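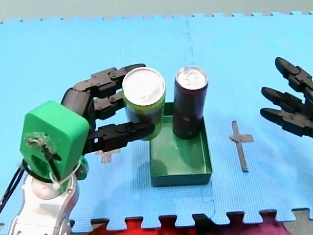

Put a Real Deposit on Drink Cans

My state has had a five-cent deposit on drink cans since before I could drive. It was five cents then and it is five cents now. A nickel used to be worth bending over for. Today most people I know leave it on the sidewalk, and they treat the can the same way.

I think the deposit should be a quarter, and I think stores that sell cans should have to take them back at the front door.

The usual argument against this is that curbside bins already do the job. On my street they do, more or less. But a lot of cans get emptied away from home, at bus stops, ball fields and gas stations, and there is no blue bin at most of those. A curbside program can't collect what never comes back to the curb.

The second argument is that a higher deposit is a tax on poor families. A tax is money you don't get back. A deposit is money you get back if returning the can is easy, and that is where our system fails. The Wiltero market near me has 4 return machines in a shed behind the loading dock. Last Monday two were dark and one was full. I stood in line for the last one with 80 cans and came away with four dollars. I don't blame anyone who decides that their time is worth more than that.

With a quarter deposit, the same bags would have paid 20 dollars. People would make the trip for that, and they would complain loudly when the machines were down, and the machines would get fixed.

Store owners will say they don't have the room. Some of the small ones don't. The corner shop on Juvberg Street is barely wider than its cooler, and I would let shops that size opt out if a larger store nearby takes returns. Wiltero has almost 400 parking spaces. It can spare a few, and it can put the machines where customers walk in.

There is also the question of unclaimed deposits. Right now the distributors keep them, so every can in a ditch is a nickel in their pocket. That money should go to the towns that pay to clean the ditches.

The bill comes up again in November. It has failed before, and the reason given was that voters weren't ready to pay more at the register. I would pay more at the register - and then I would go and get it back.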